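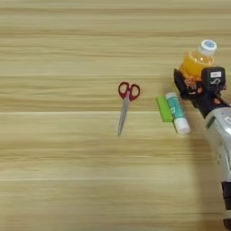 What gets dried glue stick off a wood table without hurting the finish?

A damp cloth with warm water and a drop of dish soap, laid over the spot for 2 minutes and then wiped along the grain.

hiebertmom56
Okay so that's what I was told last time and it mostly worked, but I've still got a cloudy patch where my kids do their crafts. It's a light wood table, oil finish I think?? The previous owners left it here so I can't ask anybody. Do I go at it with sandpaper or what

Mitcombe_Mike
Don't sand yet! Cloudy usually means there's a thin film of glue left. Do the wet cloth again, dry it right away, and look at it in the morning.

atano947
I'd skip the soap on oiled wood, it dulled mine. Plain water and a plastic scraper (old gift card, whatever you have).

Mitcombe_Mike
One drop of soap isn't going to dull anything. I've done it on my kitchen table for years.

atano947
Well it dulled mine so I don't know what to tell you. Maybe yours is varnished.

indska_crafts
You could both be right lol. Put a drop of water somewhere out of sight. If it soaks in and goes dark it's oil, if it beads up there's some kind of sealer on top. And if you do end up sanding, nothing rougher than 800, by hand, with the grain, then oil the whole top or you'll have a shiny spot forever. Ask me how I know!

hiebertmom56
Did the water drop by the back leg and it soaked right in. So oil. Going with plain water and a library card tonight after the kids are in bed, will post back

indska_crafts
Put a vinyl cloth down for next time, even a cheap one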